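We use cookies to remember your settings and keep you signed in. Accept | Manage choices

Best board to put under 3D-printed shape blocks? And what about those ridges?

Posted in February by fonitz_basement

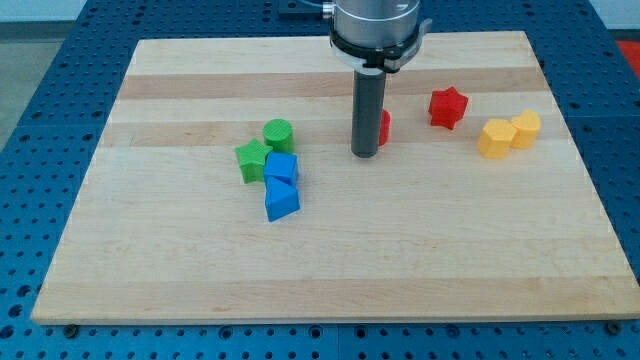 So I've been printing little shape blocks in red, yellow, green and blue, and I've reached the point where the blocks are fine and everything around them is bugging me. I keep them on a glued-up board of pale wood, maple or something close to it, with the strips running side to side. I love how it looks. The colors really pop on it! But I have two problems and I'm hoping somebody here has been through this already.

First one is the board. I want to make a second one for my sister's kids, who will be sorting and stacking on it and (let's be real) chewing the corners. Do I need to put a finish on it? Mine is bare and I've never had trouble, but I'm a grown adult who doesn't drool on things. Also, is a glued board going to cup on me if it lives in a basement? The one I priced at the lumber place was $35 and I don't want to ruin it in a month.

Second one is the layer lines. You can feel them with a fingernail on the sides, especially on the cylinders. The flat tops I don't mind. I tried sanding a red one and it went all chalky and pinkish, and now it looks like it's been left out in the yard for a year. Is there a way to get rid of the ridges without wrecking the color, or should I just leave them alone? I print with plain PLA, the Sodon stuff that comes on the cardboard spool, nothing fancy. Layer height is whatever the default was when I set the printer up, I never touched it.

Oh, and the kids are 4 and almost 2, in case that matters for the finish.

melus_woodshed

I can do the board part, I make cutting boards and trays in the winter.

Yes, put something on it. Bare maple is perfectly okay to touch but it drinks up every sticky hand and you'll never get the gray out. I use plain mineral oil, the kind from the drugstore, warmed up a little in a bowl of hot water so it soaks in better. Flood it, wait twenty minutes, wipe it, and do it again the next day. Then a coat of oil and beeswax if you want it to feel nice. Do BOTH faces and the ends! That's the thing people skip, and then they come asking why the board curled up like a potato chip. If one side can take on moisture and the other side can't, it's going to move.

Basement is okay if you don't lay it flat on concrete. Stand it on edge against a wall, or screw a couple of little feet on the bottom so air gets under. My first tray sat on the floor next to the water heater and I could rock it like a boat by spring.

Round over all the edges too. I go 12 strokes or so with a sanding block on each corner and then just keep going until it feels right in my hand. And sand up through 220 before you oil, then wipe with a damp rag, let it dry and hit it once more lightly. The damp rag raises the fuzz so it doesn't come up later the first time somebody spills juice.

Different strips being different colors is just how maple is, by the way. If you want it all one shade you'll have to pick through the pile at the store, and they'll give you looks.

hlongwane_prints

For the ridges, stop dry sanding. The chalky look is scratches. Wet sand with 400, then 800, then 1000, in a tub with a drop of dish soap, and go slow because PLA gets gummy if you heat it up by rubbing hard. It'll still be duller than it was but a little of the same mineral oil brings most of the color back.

Better fix for the next batch is to drop the layer height to 0.12. Takes way longer, but the sides come out much smoother. I wouldn't use spray filler or clear coat on anything a toddler is going to have in their mouth.

And make them bigger for the almost 2 year old. Really. If it fits through a toilet paper tube it's too small, print it again at a larger scale.

user337

i never sanded mine, my son likes scratching the lines with his nail because it makes a noise. drives me up the wall but he's happy. wash them in lukewarm water only, i put a set in the dishwasher and the yellow ones came out shaped like beans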